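Moved from the folding tables to collecting handling data. What happens to our jobs?

Larasati Goh
5/5/24

I work at Issahaku, a linen and laundry contractor. In August they want a folding line from Flenitz running on one shift. Until then, 2 of us from each team are off the tables, handling cloth with hand-held grippers so the machine has something to learn from. Our target is 165 recordings a shift. Bedding, towels and clothes all count, and it's the same few moves over and over. 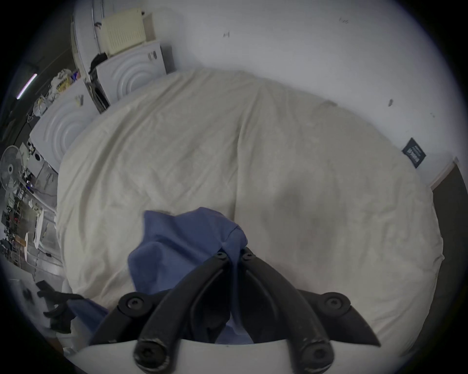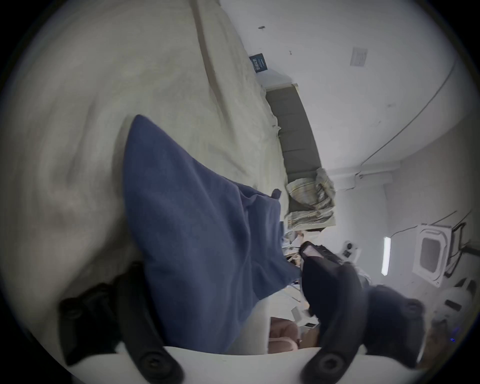
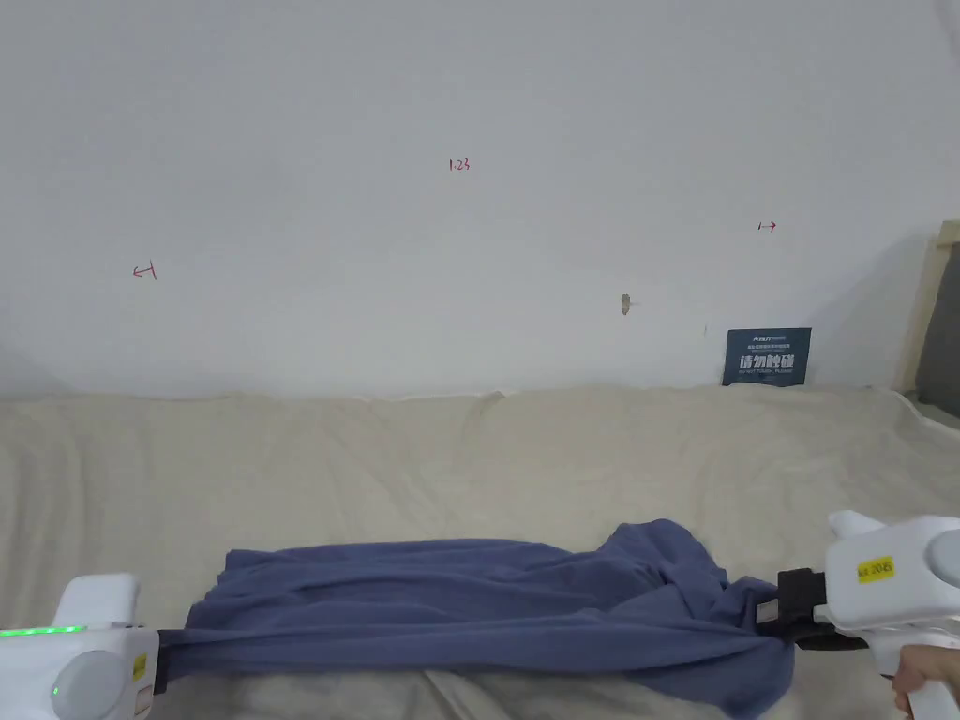
My wrists are sore by the end and my folding rate isn't being logged, so I lose the bonus. Should I ask for something in writing before August?

Irfan Hidayat
Yes. Ask for your average bonus to be paid while you're off the tables, and ask who will run the line. At our place the folders went to loading and checking. Same hourly rate, but no bonus, and that was 30 a week gone. Report the wrists now as well and keep a copy.

Ansel Fitzsimmons
machines always win, start looking

Zdzisław Głowacki
We did this last year. The line still can't manage fitted sheets, so four people stayed on those. Get the job titles agreed first.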